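Jovstead House Tenants' Association
Minutes of the October meeting, ground floor lounge, 7 p.m.

The meeting opened with 13 members in the room and 2 proxies. The minutes of the last meeting were accepted with one change: the word "agreed" in the item on the lobby was replaced by "discussed." Several people felt this was still generous.

1. Lobby flowers

The decoration group reported that the switch from fresh to artificial stems is nearly done. The stems and vases came from Usen at a total cost of $956. A member asked who had approved that figure. The group said it was inside the yearly lobby budget. The member said that wasn't the question, and the chair asked for it to be noted that no vote on the amount appears in the minutes for this year.

The group's case is that fresh flowers cost $69 per delivery from Kistau and look tired well before the next one arrives. Two members doubted the comparison. Artificial stems collect dust and somebody has to wash them, and the present cleaning contract doesn't cover it. The group said a quick rinse is enough. Asked how often, it had no answer yet.

Arranging is going on at the white table, with the red ribbed vase and the gold crinkled one both in use. Opinions on the red vase were mixed. Supporters like the color. Others said that when stems show through colored glass they come out as dark streaks, and that a solid container would hide them better.

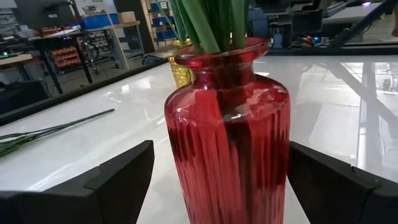 The gold vase drew fewer complaints, though one member called it "a Christmas item" and wanted to know what it would be doing in the lobby in March. It was also said that thick stems packed into a narrow neck are hard to get out again for washing, which brought the talk back to dust.

Decision: trial until the next meeting. No more purchases before then. The decoration group will bring a written cleaning plan — a real one, with dates. Carried, with three against.

2. Offer from La

La has offered to supply seasonal arrangements on a rental basis. The letter gives no price after the first quarter. Members were not impressed. The secretary will write back and ask for the full-year cost. No further action.

3. Lounge tabletop

The glossy finish shows every fingerprint and throws glare at anyone sitting across from the windows. A runner was suggested. It was pointed out that a runner was also suggested last spring. Left open.

4. Other business

The notice board key is still missing. A request to move meetings to 6:30 failed for lack of a second.

Meeting closed at 8:20 p.m.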